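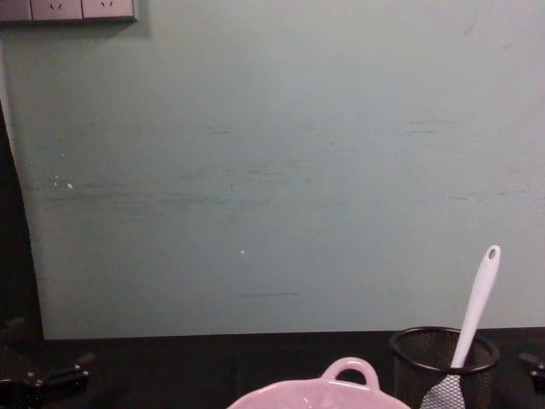 Power sockets on a painted wall.

How does electricity get to your wall?

When you plug in a lamp, you are joining it to a very long path of wire. The path may start at a power station 90 kilometres away, or even further.

Inside many power stations is a big machine called a generator. Wind, falling water or steam makes it spin. Magnets and coils of wire inside the generator turn that movement into electricity.

Thick cables carry the electricity across the country on tall towers. Next it goes through a substation, where the voltage is made lower. Voltage is a measure of how hard the electricity is pushed along. Smaller wires then take it down your street, on poles or under the ground.

At your home it passes through a meter, which records how much you use. From there, wires hidden in the walls and ceiling run to the lights and the sockets.

Sockets have different shapes in different countries. In Australia the two top slots slant, so they look a bit like a V upside down.

Staying safe

Never poke anything into a socket.
Keep water away from plugs and cords.
Hold the plug when you pull it out, not the cord.
Tell an adult if a cord is split or a socket is cracked.

Words to know

Generator: a machine that makes electricity.
Substation: a place where voltage is changed.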